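Unit 7: Can machines do the housework yet?
Notes for the Sisthorpe evening course, tutor Vibeke Dalsgaard

Last time we looked at floor cleaners, which do one job on one flat surface. Picking things up and putting them away is much harder. A machine has to find the object, choose where to take hold, close with the right force, and let go in the right place. Each step can fail by itself.

Hard objects of known shape are mostly a solved problem on the shop floor. Soft ones are not. They change shape when pressed, so the grip that was planned is never quite the grip you get. Too little force and the thing slides out - too much and it is crushed or marked. 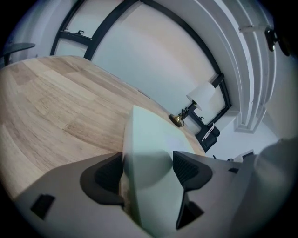 Fig. 5. A soft-looking green object held between two ribbed or gridded finger pads, near a window.

Note the texture on the pads. A rough surface can hold with less squeeze than a smooth one. Light matters as well: a bright window can wash out part of a camera's view, and few homes are lit like a factory.

Terms to know: grasp, contact force, slip, compliance (how far a thing gives when pressed).

For next time, read the Matei handout, pages 41 onwards. Choose one chore you do at home and write down every separate grasp in it. Meirion Watkins will take the session and will start from your lists.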